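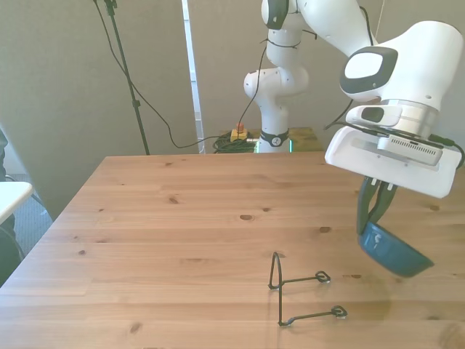
I eat breakfast for dinner at least twice a week, and I've stopped feeling guilty about it. Porridge, mostly. My mum thinks this is a cry for help, but she has never had a bowl of oats with brown sugar and a proper slosh of cream at seven on a wet Tuesday night, so I can't take her opinion seriously.

The habit started in January, the year I moved to Plestomville. My flat had a stove with two working burners and an oven that tripped the power, and I was on the late shift at a garden centre. By the time I got home the only place still serving was Javoreo, a café on the main street that did an all-day menu (bless them!) and charged next to nothing for the porridge. I ate there until the place changed hands and the new menu went all small plates. Then I had to learn to make it myself.

My first goes were awful. Grey, gluey, with a skin on top you could have soled a boot with. I was using quick oats and boiling the life out of them. These days I buy the big rolled ones, toast them dry in the saucepan until the kitchen smells like biscuits, and add a good pinch of salt before the water goes in. Don't skip the salt. I'm a bit of a bore on the subject.

After that it's anyone's game. I've done stewed rhubarb, tinned peaches, a spoonful of marmalade. I've also gone savoury - soy sauce, a fried egg, spring onion, heaps of chilli - and I reckon that's my favourite of the lot, though it took me 48 years to try it and I'm still cross about the lost time.

Friends have come around to the idea, more or less. Last winter I had a few over and put a huge pot in the middle of the table with all the toppings out in saucers, and they went quiet in the way people do when they're properly hungry. One asked for the recipe. Another went home and, I suspect, had a chop.

The leftovers set like concrete overnight. Slice them, fry them in butter, and you've got dinner for breakfast.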